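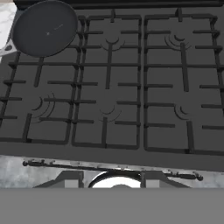 Cooktop from above, three grates.

Jul 16, 2024
Test kitchen notebook, Puketti sauce work

Continuing with the tomato base. Yesterday's batch split after it sat overnight, so I went back to the Langlois recipe and changed one thing only, the point where the oil goes in. Oil now goes in after the onions are soft, in two additions. Everything else is the same as the last sheet.

Batch A: 12 minutes on the onions, lid on, low heat. Canned tomatoes crushed by hand. Salt at the end. Tasted flat at first, better after it rested. No oil on top when I checked before lunch.

Batch B: same, but 22 minutes on the onions. Sweeter, a little brown. Araceli liked this one. I think it is too close to onion jam and will fight with the basil. Glenys agreed with me but wanted more salt in both.

Took B up to 206 F before filling the jars. The probe was slow to settle, so I waited and read it again. Same number. Need to check the probe in ice water before the next run. I have written this down before and still have not done it.

Jars: the Lullham lids seal fine but the rings are stiff, and Melquiades had to use a cloth on most of them. The Troltier ones turn easier. We are short on the small size. Cinzia has the order form and I asked her to add another case.

pH strips are old. The color on A was between two squares and I don't trust it. Did not record a value. Both batches go in the fridge and get treated as fresh sauce until the meter is back from calibration. Please do not put any of these on the shelf, even if the lid is down tight.

Cleanup note: burnt tomato on the bottom of the big pot again. Soak with baking soda, then the plastic scraper. No steel wool on it.

Smell of the dried oregano is weak. The tin has November on it and I can't tell if that is when it was bought or when it runs out. Used the fresh from the window box in B, chopped fine, stems out. That makes A and B differ in two ways, which I should have caught. Repeat B with the dried before drawing anything from it.

Next:
Repeat B, dried oregano.
Ice check on the probe.
Try A with the longer rest and no sugar.
Ask Consuelo if she still has the tasting sheets from the pepper relish, the ones with the wide columns.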